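Bangle sizing

Bangle sizing is the set of measurements and conventions used to match a rigid or semi-rigid bracelet to the hand of its wearer. It differs from the sizing of chain bracelets, which are measured by total length, in that a closed bangle must pass over the knuckles before it reaches the wrist. The controlling dimension is therefore the inner opening of the piece.

Measurement

The inner diameter is taken across the widest point of the opening, from inside wall to inside wall, and excludes the thickness of the metal. Calipers are preferred. A ruler laid across the opening tends to read low unless it passes through the center. For oval bangles two figures are given, the long axis first.

To find the size needed, the thumb is folded across the palm toward the little finger and a tape is passed around the broadest part of the hand. The reading is divided by pi to obtain the equivalent inner diameter. Wrist girth is recorded separately and is used mainly for cuffs and hinged pieces.

Notation

In South Asian trade, sizes are commonly written as whole inches followed by sixteenths. A size written 2.4 denotes two and four-sixteenths inches, or 2.25 inches -- a frequent source of error when the figure is read as a decimal. Other sellers use millimeters or letter sizes, and letter sizes vary from one maker to another.

The Gruvthorpe gauge, a stepped cone used in some workshops, carries both inch and millimeter scales. Arnar Bisgaard, who compared it with the older Wovard cone, found that the two agreed on round bangles but differed on ovals, which rest on the cone at only two points.

Construction and fit

Closed bangles have the least tolerance. Hinged bangles open at a clasp and may be made closer to the wrist. Open cuffs are put on sideways over the narrow part of the wrist, and repeated bending at the gap can crack the metal.

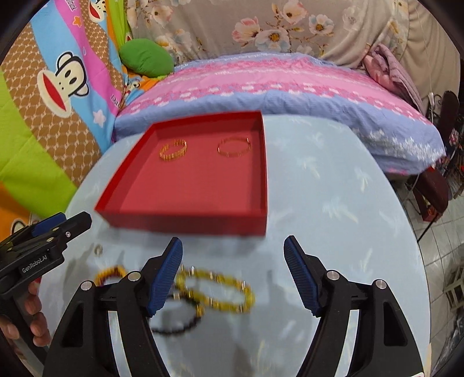 Beaded bracelets on elastic cord are sized by inner girth, and large beads reduce the usable opening because they project toward the wrist. A strand of large beads is usually cut longer than a strand of small ones for the same wearer.

Resizing

A solid metal bangle can be enlarged slightly by stretching on a mandrel. Larger changes require cutting the band and soldering in a new section. Stone-set bands are seldom stretched, as the settings may loosen. Glass and lacquered bangles cannot be resized.

See also

Bracelet mandrel
Cuff bracelet
Ring size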